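**Grotville Shared Workshop: brush-writing arm, progress report for January**

Good news first: the arm wrote its first full stroke this month, and you can tell it was meant to be a stroke! It came out fat at the start and wandered off at the end, but the brush came down, pressed, dragged and lifted without anyone touching it.

Since the last report we have:

- rebuilt the wrist joint with the stiffer bearings (the old ones let the brush wobble on every lift)
- moved the controller board out of the Catulham enclosure, where it ran too warm
- logged 1,208 strokes by hand, against a target of 2,000 for the spring

The hand logging is where most evenings went. We write simple characters on gridded practice paper with gloves on, and the motion gets saved along with the pressure guess from our software. 八 has been a favorite because it is only 2 strokes and they pull in opposite directions, so any mistake in the angle shows up right away.

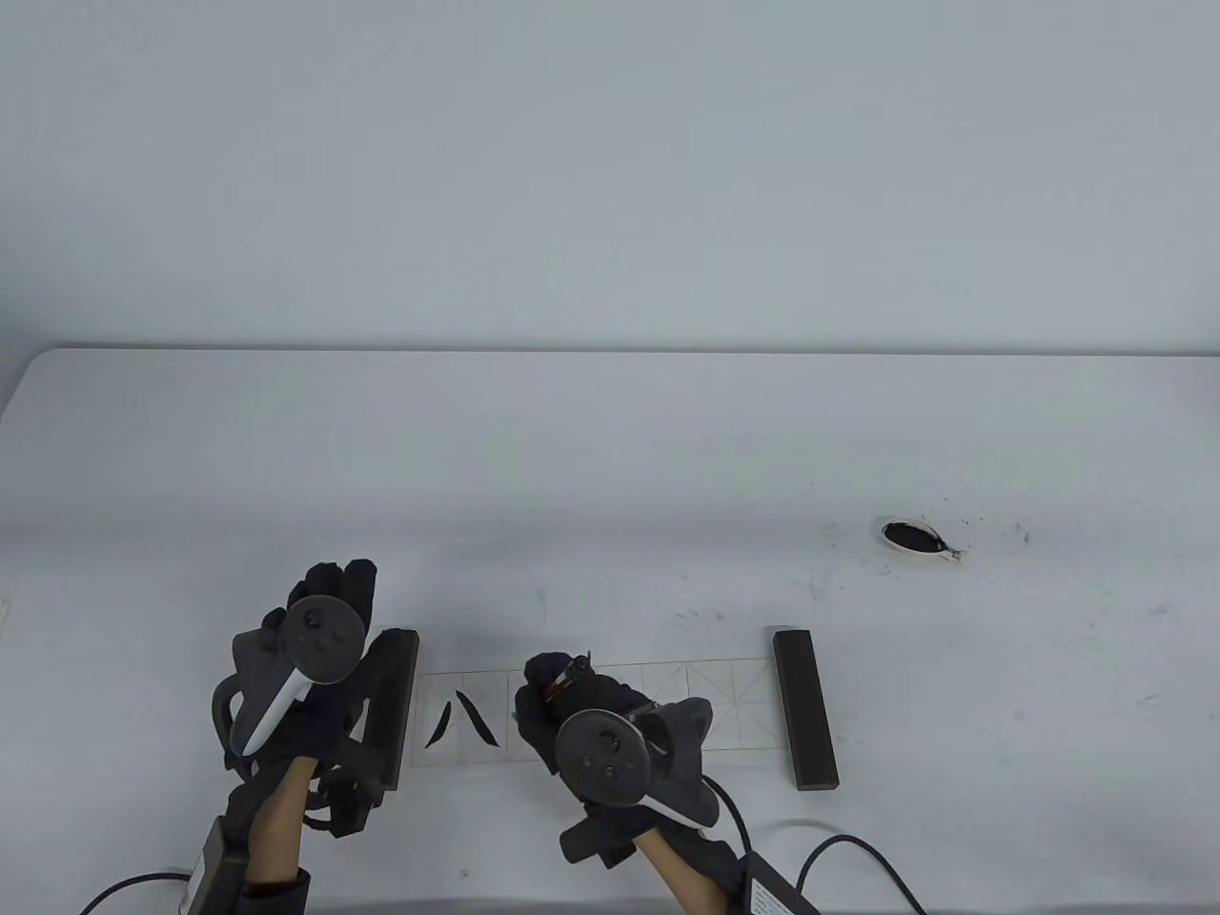
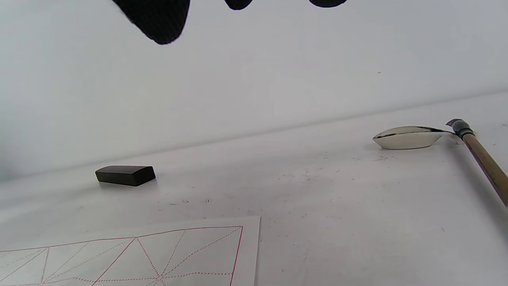
Silviu Rusu wrote back after reading the draft of this report that he would like to see the pressure side sorted out before we log any more strokes, as a wrong guess repeated 2,000 times is still a wrong guess. He also asked whether a cheap load cell under the paper would do the job.

We think it would, and we're keen to try it. Paula Ghiță has a cell from the old Skestoddale scale project that reads finely enough on the bench. Mounting it means raising the writing surface a little and redoing the height calibration, which took us two evenings last time.

**Money.** The bearings came in under budget. We'd like to move the $50 left on that line over to brushes, as the tips lose their point faster than we planned for. No other changes.

**Next.** Fit the load cell, repeat the height calibration, then get the arm to write both halves of 八 in one run. The left one first, it's shorter.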